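Looking After a Painted Work Surface

By Beverley Sheehan

A painted top marks faster than bare wood, and most of the marks come from grit. Brush the surface off before you wipe it. A damp rag pushed over crumbs works like sandpaper.

For everyday cleaning, use warm water with a drop of dish soap, then dry with an old T-shirt. Skip the scouring powder. It takes off a stain and the shine along with it.

Rust spots need a little more patience. Lay a cloth dampened with white vinegar over the spot for 15 minutes, rinse, and look again. Repeat if you have to — scrubbing harder only widens the dull patch.

Fine scratches can be softened with paste wax. Try a corner first, as wax darkens some paints. If you plan to repaint, sand lightly with 200 grit and wipe off all the dust before the first coat.

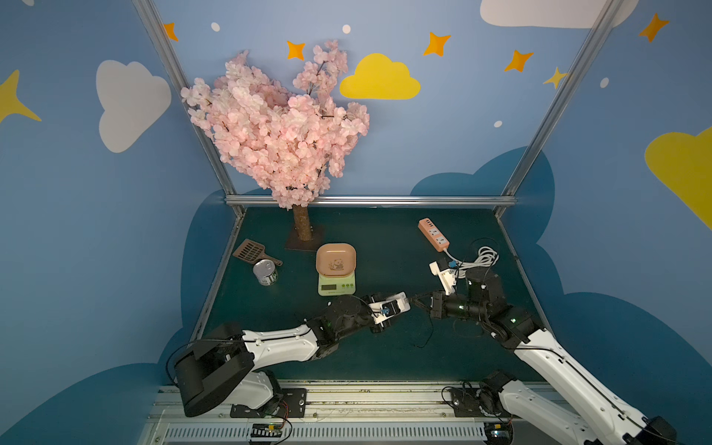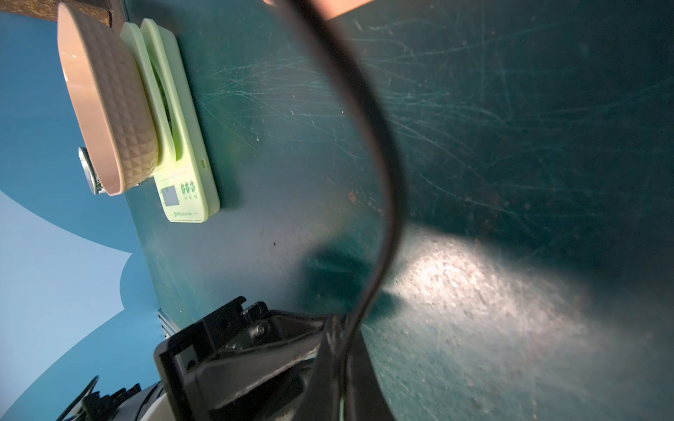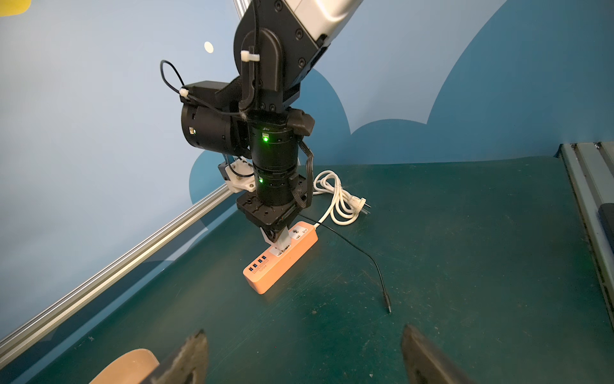
A green surface in all three, the second one with plenty of fine scratches.

Let new paint harden before you set anything heavy on it. I left my last bench alone for most of September, with a sheet over it to keep the dust off. Felt pads under clamps and tool boxes help after that. Change them when they go flat, and check them for metal filings when you sweep up.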